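3.2 Building the hand unit and trying it on a desk

We built the gripper in a shared workshop over two weekends, and I should say up front that neither of us is a mechanical engineer. The first set of fingers was far too stiff, so we kept the white mounting plates and swapped in ribbed magenta pads that give a little when they close on something. A dark gray strip runs along the inside of each finger, and that strip is the part that touches the object. We call the whole thing Vastia, after the folder the drawings were saved in, and the name stuck!

For the desk trials we picked a plain computer mouse. It's smooth, it's rounded, and it gives you very little to hold on to - which makes it a mean little test for soft fingers. Figure 1a has the mouse lengthwise between the pads. 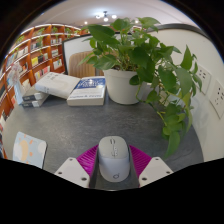
A reader of our draft on the Histora build forum wondered whether the ribs matter at all, or whether the strips do all the work and plain foam behind them would hold just as well. Foam would also be cheaper, the comment went on, and a lot quicker to replace when it tears.

Fair point, and I don't have a full answer. We tried foam of 5 different thicknesses and didn't like how slowly it sprang back, but we never ran a proper side-by-side (it's on the list for July). What I can say is that the ribbed pads survived 4,000 closings on the bench with no cracks that we could find.

We also wanted the approach, with the fingers open and the object still ahead of them, so each run starts a little way back. In Figure 1b the mouse sits past the gap, with a printed mouse pad to its left and the books and potted plant at the back of the desk. We left all of that in on purpose - a bare table would have been too easy on our tracking code.

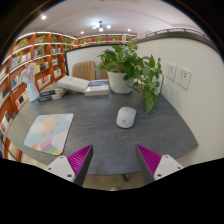
3.3 Wiring and calibration

Calibration takes 15 minutes once the glue has set. Close the fingers fully, zero the encoder, then open them and check the reading against the printed gauge.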